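About Wieczorek Controls

Wieczorek Controls supplies push-button switches, enclosures and small panel parts to machine shops, packaging lines and repair departments. Glória Morais started the company in a rented unit on Adside Road with 14 part numbers. The catalog now lists 414, and 272 of them are kept on the shelf in our Nusbridge building.

Most of our orders are small. A customer needs two buttons and a box to put them in, and needs them to match what is already on the machine. We sell caps, collars and contact blocks separately or put together – whichever the job calls for.

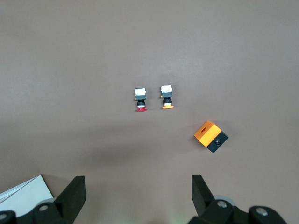 Red and yellow-orange push buttons with white contact blocks.

Ye-ji Hwang runs the bench. Switches are laid out by cap color next to the enclosure before they are fitted, and small parts go in drawer cabinets on the bench. Single-button boxes are the bulk of the work, mostly for the Vikness range.

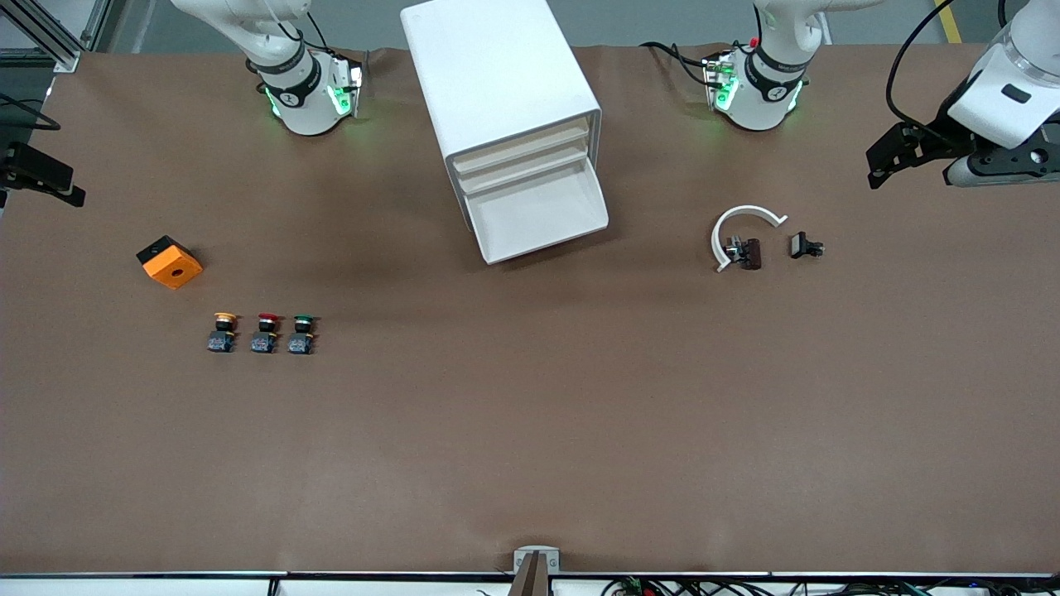
Ordering

There is no minimum order. Requests that reach us before 2 p.m. ship the same day if the parts are in stock. For runs over 1,000 pieces, call first so we can check lead times. We close for inventory in February – orders placed then go out when we reopen.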